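Mittwoch, spät am Abend

Ich schreibe wieder auf Deutsch, auch wenn es mir nach so einem Tag schwerer fällt. Snædís meint, ich soll nicht aufhören, denn wer zwei Wochen Pause macht, der fängt bei den Artikeln wieder von vorne an. Also: der Tag, die Pause, das Ende. Das weiß ich noch.

Heute haben wir mit dem Ausräumen begonnen. Der Raum muss bis Ende Oktober leer sein, so steht es im Brief von der Verwaltung, und in dem gleichen Brief steht auch, dass der Boden »besenrein« übergeben werden soll. Ich habe dieses Wort nachgeschlagen und es gefällt mir sehr. Ein Boden kann also rein sein nach dem Maßstab eines Besens. Oluf hat gesagt, dann ist es gut, dass wir nicht »lappenrein« abgeben müssen, und hat über seinen Witz länger gelacht als ich.

Ich bin mit dem Bus um halb neun gekommen, weil ich den Schlüssel hatte. Es war noch kalt drinnen. Ich habe zuerst Kaffee gemacht, den letzten von dem Zoëga, den Þórey im Sommer mitgebracht hat. Die Dose ist jetzt leer und ich habe sie trotzdem nicht weggeworfen, sie hat einen guten Deckel. Mit solchen Entscheidungen kommt man natürlich nicht weiter, wenn man einen Raum ausräumen soll. Brynhildur hat mir das auch gesagt, aber freundlich.

Am Vormittag haben wir die Regale abgebaut und die Papiere sortiert. Ich hatte gedacht, das Papier geht schnell. Es ging gar nicht schnell. In einem Ordner lagen die alten Rechnungen von Drinen, darunter auch die eine über 2.764 Kronen, wegen der wir uns damals so gestritten haben. Oluf hat sie laut vorgelesen und dann still wieder hineingelegt. Ich habe mich ein bisschen geschämt, weil ich damals der Lauteste war. Ich war neu und wollte zeigen, dass ich auch etwas verstehe. Das habe ich ihm heute nicht gesagt, vielleicht sage ich es ihm am Freitag beim Essen.

Mittags gab es Suppe aus der Thermoskanne und das dunkle Brot von Brynhildur. Wir haben auf den umgedrehten Kisten gegessen. Snædís hat von der Wohnung in Kukoddale erzählt, die sie vielleicht bekommt – 71 Quadratmeter, vierter Stock, kein Aufzug. Sie hat uns alle schon für den Umzug eingeplant und wir haben alle Ja gesagt, bevor wir das mit dem Aufzug gehört haben.

Am Nachmittag wollte ich nur noch die Kleinigkeiten machen, die auf dem Boden liegen. Das war ein Fehler in der Planung. Große Sachen sind leicht: man nimmt sie, man trägt sie, sie sind weg. Aber die kleinen Sachen wollen alle einzeln gefragt werden, wohin sie gehören. Ich habe mir ein System gemacht. Die blaue Wanne ist für alles, was man noch putzen oder anschauen muss, der Karton ist für das, was mitkommt, und an der Wand liegt, was noch keinen Platz hat. Es ist ein gutes System, nur wird der Haufen an der Wand nicht kleiner.
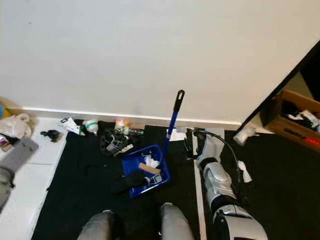
Besonders die Gurte machen mir Mühe. Schwarze Gurte mit Schnallen aus Plastik, alle ineinander verwickelt, und wenn man an einem zieht, ziehen sich die anderen fester zusammen. Ich habe mich hingekniet und wollte sie der Reihe nach lösen, wie meine Großmutter es mit der Wolle gemacht hat. Sie konnte dabei singen. Ich konnte dabei nur seufzen. Þórey hat vorgeschlagen, den ganzen Knoten so in eine Tüte zu tun und am neuen Ort zu entwirren. Ich war dagegen, denn ich kenne uns. In einem Jahr liegt dann diese Tüte irgendwo und niemand weiß mehr, was darin ist.

Den zweiten schwarzen Handschuh habe ich auch gesucht. In der Wanne hing nur einer über dem Rand. Im Karton habe ich nicht bis ganz unten geschaut, dazu hatte ich keine Geduld mehr.

Um fünf sind die anderen gegangen. Ich bin noch geblieben und habe mir die schwarzen Matten überlegt. Sollen sie mit oder nicht? Oluf sagt ja, Brynhildur sagt, der Transport kostet mehr als sie wert sind. Der Fahrer von Clilus will für die ganze Fahrt 1.123 Kronen, egal, wie viel wir einladen, also hat Oluf wohl recht. Ich muss das morgen noch einmal mit beiden besprechen, am besten wenn sie gleichzeitig da sind.

Zu Hause habe ich Reis gekocht und Mama angerufen. Sie hat gefragt, ob ich beim Tragen auf meinen Rücken achte. Ich habe Ja gesagt. Jetzt liege ich mit der Wärmflasche im Bett und schreibe das hier im Liegen, darum ist die Schrift so schief.

Für morgen: große Müllsäcke kaufen, Besen mitbringen, Schlüssel an Þórey geben.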